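MEDIA RELEASE - September
Prostville's neighbourhood seed library is opening its doors

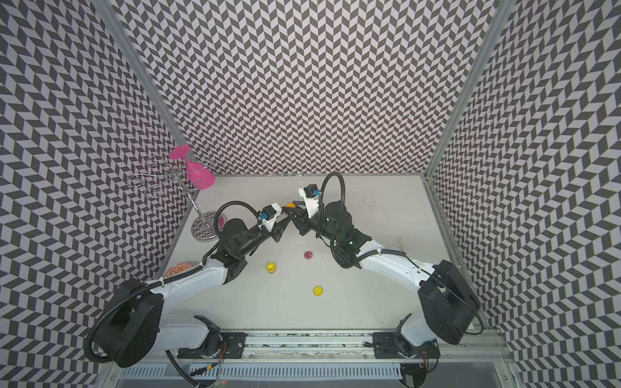
What's happening

Hi, I'm Yesenia Lozano, and I'm so pleased to finally write this one! After two years of swapping envelopes out of my hall cupboard, the Haltitz Seed Library has a proper home on Bramo Street, with 1157 packets sorted, labelled and ready to borrow.

Joining is free. Take up to five packets, grow what you fancy, and bring some seed back if your plants do well (no fines if the snails get in first - mine ate the lot last spring). We've got 134 kinds of vegetable and 62 flowers, plus Nina, a stripy climbing bean that Edith Cuervo has been growing along her back fence for ages.

Opening morning

Doors open at 9 am. Edith is showing people how to save tomato seed at 10, and there'll be tea and zucchini slice after. Bring your own labelled seed to swap if you have any, and a jar with a lid for the tomato session.

Media contact: Yesenia Lozano, Haltitz Seed Library, Prostville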